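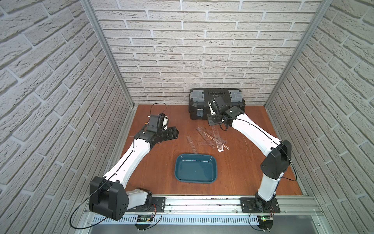 Zahira Majimbun has been packing toolboxes for other people for 18 years. She started at Andar, a small repair shop where she was the only one who put things back, and she now looks after shared tools for a group of workshops that includes Momura and Hilleo. I asked her what goes wrong most often.

"The lid," she said. "People fill the bottom until the lid won't sit flat, then they lean on it. The latches take the strain. I replaced two boxes in March and both had the same broken latch."

She prefers a plain plastic box with small compartments in the lid, as long as the covers are clear or tinted lightly enough to see through. Small parts go up there. If a box has solid covers, she said, people open all of them to find one screw and leave them open. 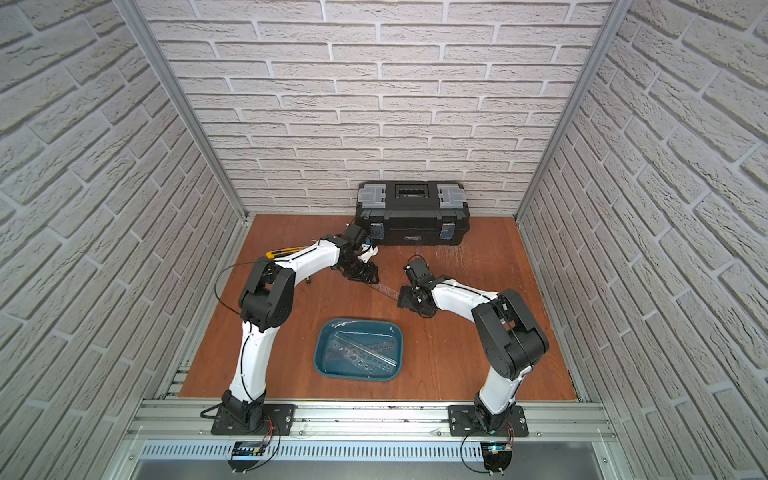 Her other rule is that the box stays in one spot while a job is going on. At Bukhari, where she worked before this, it moved from bench to floor to windowsill all day, and half the tools never caught up with it.

"Put it at the back of the bench and leave it there. You want the front clear. Your hands are at the front."

She empties a box completely before she repacks it, and this is the part most people skip. Everything comes out onto the wood and gets wiped. Anything that belongs to another box goes in a tray by the door. The last time she did this for the whole group she handled 500 items, and 70 of them were in the wrong place.

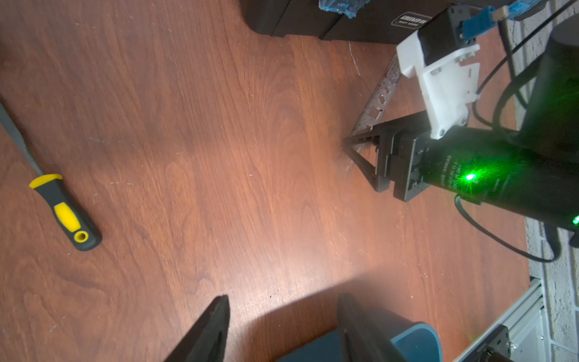
Screwdrivers are what she gets asked for most. She keeps the everyday ones on top and the rest in a roll underneath, and she buys them with bright handles. A yellow and black grip like this one shows up well on a reddish-brown bench, and she thinks that alone saves a few minutes a day. "A brown handle on a brown bench, you can look straight at it," she said. She also lays them down with the handles all facing the same way, although she admits that is mostly for her own comfort.

Drawing tools are a harder case. Majimbun used to keep rulers and stencils in the same box as the pliers, and they came out scratched. Now they go in a flat sleeve that slides in last. 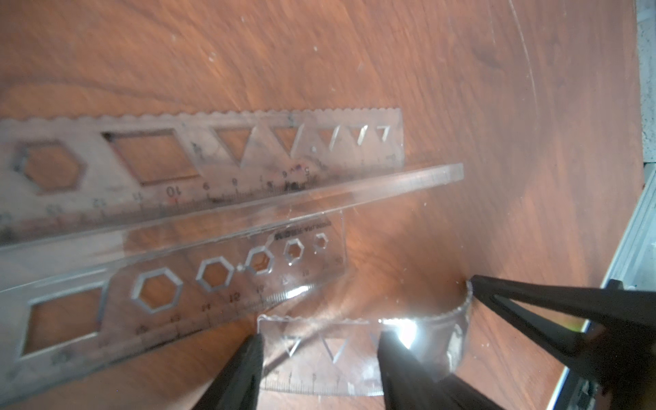

"Clear plastic disappears," she said. "You put it down, you turn away, and you pick up everything except that." At Hilleo she stuck a strip of colored tape on the sleeve - orange, left over from another job - and wrote the number of pieces on it. So far the number has held.

She doesn't use foam cutouts or printed outlines. The tools change too often, and she would have to cut new foam every few months. A list taped inside the cupboard door does the same work, and anyone can cross out a line.

I asked how long a full repack takes her now. "One box, less than my lunch," she said. "But I eat slowly."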